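3.2 Hand-held grippers and the home recording set-up

The grippers were built in a shared workshop over one winter, mostly in the evenings, and were meant from the start to be used away from it. A fixed arm on a bench gives clean data, but it only ever sees the bench. We wanted recordings made at the height of ordinary furniture, with ordinary things on it, by a person who could walk in and begin without moving the room around.

Each gripper is a pair of jaws worked by a trigger, with a camera module on top of the body. The body and jaws are black and the finger pads are blue rubber. The first pads were cut from a firmer sheet bought from Arkico. They held rigid objects well enough, but thin film packets tended to slide out sideways as the jaws closed. Softer pads gave more contact along the edge of a packet, at the cost of faster wear near the tip. We kept the softer ones and treated them as a part to be replaced.

The jaws turn on plain pivots. In an earlier version, the pivot hardware worked loose during long sessions and the jaw tips no longer met in the same place. A drop of thread-locking compound fixed this. The trigger spring was changed as well, as the original was tiring to hold half closed, and most of the useful work with small packets is done with the jaws half closed.

Tasks were picked from the kinds of small sorting and tidying jobs that come up in a home. The snack task uses a shallow tray and a handful of wrapped snacks of different sizes and finishes. Wrapped food is awkward for a gripper in several ways. Foil and glossy film throw back highlights that change as the camera moves, clear film hides its own outline, and printed pictures can be taken for the edges of an object. Packets also lie over one another, so that picking up one may drag its neighbour. Figure 4 shows a tray of this kind between the jaws of one gripper, with a second gripper held at the right.
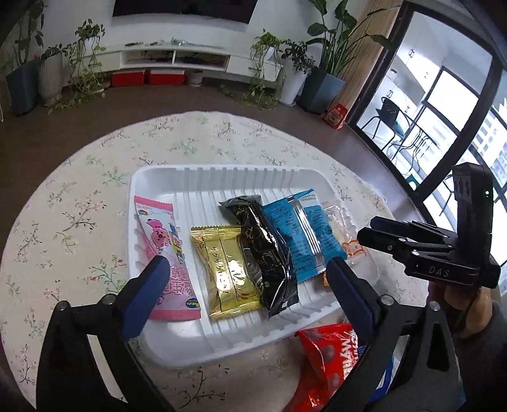

Esben Skov

The tray was chosen for its walls. With an open tabletop, operators often pushed a packet along until it caught on something, and the recordings filled up with sliding. A wall gives the packet something to stop against, and the jaw can then be brought down beside it. The grooves on the inside of the wall were a mixed blessing. They make the tray easy to pick out from a pale tablecloth, but a jaw tip run along them chatters, and this can be seen as a slight shake in the recorded path.

We did not cover or remove the patterned cloth. Sebastián Godoy, who wrote the tracking code, had asked for a plain background in the first round and then withdrew the request, as the plain cloth gave the tracker too little to hold on to. Small repeated flowers are not ideal either – one sprig looks much like the next – but the rest of the room supplies enough distinct corners and edges to settle the position. Furniture, potted plants and a doorway at different distances all help here.

Daylight was harder to manage. A glass door or large window on one side of a room makes the exposure swing as the operator turns. We locked the exposure before each session, using the tabletop as the reference, and accepted that the view through the glass would sometimes wash out. Sessions recorded in October under low sun were the worst affected, and 14 of them were set aside.

After these losses the home set held 1142 episodes, with a typical length of about 20 seconds. An episode starts with both jaws open and clear of the tray and ends when the operator releases the last packet. Episodes in which a packet was dropped and picked up again were kept and labelled as such. We think they are worth having, as a policy that has never seen a dropped packet has little to go on when it drops one.

Labels were added by hand in Heroreo, using one label for each grasp and one for each release. Where the grasp took in two packets, the labeller marked both and left the choice of target blank. The treatment of these blank cases in training is covered in Section 5.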